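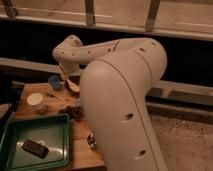

*Grünes Tablett, weiße Dose mit Deckel, Holz: der Tisch bei Illedeck.*

Ins Programm hatte Peeters »Rundgang mit Verkostung« geschrieben, und so standen wir im November zu vierzehnt in einem Flur in Presudley und hatten vorsorglich nicht gefrühstückt. Els Claeys begrüßte uns, verteilte Namensschilder und sprach über Holztische. Ausführlich. Wer wissen will, wie oft man so eine Platte ölen muss: zweimal im Jahr, mit dem Zeug von Ornow, und dann einen Abend lang nichts draufstellen.

Die Verkostung bestand aus Kaffee. Der kam aus einer Kanne im Nebenraum und war so heiß, dass die Gruppe zum ersten Mal an diesem Vormittag schwieg. Ich mag ja Pappbecher, weiße vor allem - sie versprechen nichts.
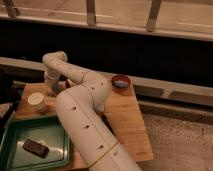 Milan Koster übernahm danach den zweiten Teil, also die Frage, was auf einen Arbeitstisch gehört und was in die Schublade. Seine Antwort lautet: fast alles in die Schublade. Im Lager hat er 1000 Kleinteile, alphabetisch sortiert, und er hätte sie uns gern gezeigt. Zwei aus der Gruppe gingen mit. Ich blieb beim Kaffee und sah mir noch einmal die Maserung an.

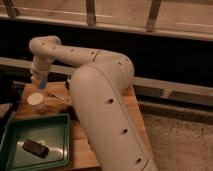 *Kleinkram auf honigfarbenem Holz, noch nicht in der Schublade.*

Rückfahrt um halb drei, Brötchen am Bahnhof.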